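From: Marlene Leite
To: Household reuse list
Date: May 15, 2019
Subject: Re: What do you keep from the fruit box?

Ullia wrote:
> We buy fruit by the box now, and I have a drawer full of the
> foam nets that come around each piece. I do not want to throw
> them out, but they spring open and fill all the space. How do
> you store them? And does anybody do something with the peel?

Dear Ullia, dear all,

I had the same trouble with my drawer until last October. Now I put the nets one on top of another, press them flat and close a thin rubber band over the middle. The bundle becomes like a bow tie and it does not spring open any more. I keep the white ones and the lavender ones apart, but this is only my taste.

I do my sorting on the bed, because our kitchen table is small and always has something on it. The pink bedspread is an old one and I wash it often, so a little orange peel does no harm to it.
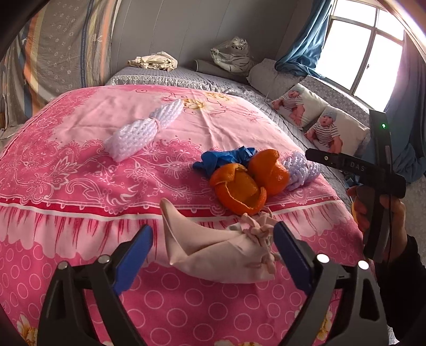
For small things I prefer drawstring pouches. They weigh nothing, and when the cord is pulled tight you can hang them on a hook inside the wardrobe. I would not put the nets in a pouch before they are banded — I tried it once, and they pushed the pouch open again by evening.

About the bands: please do not pull them too tight. The foam is soft and keeps the mark, and after some months it can tear there. One turn is enough for a small bundle, two turns for a thick one.

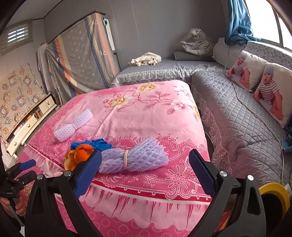
My wardrobe has a cloth cover against dust, and I can recommend this also for boxes that stand on a shelf. What I use the nets for: between glasses when we pack for the summer house, and around the Christmas balls. My neighbor Lacerda puts them under flower pots, but I have not tried it.

Now the peel. I break it in small pieces and dry it on a plate near the window for about 6 days. It must be hard when you bend it, otherwise it gets mold in the jar. Kalline wrote to this list that she dries hers in the oven — could she tell us the temperature? Mine came out brown and bitter.

Ullia, if you still have too many nets, I can take the large ones from you.

With kind regards,
Marlene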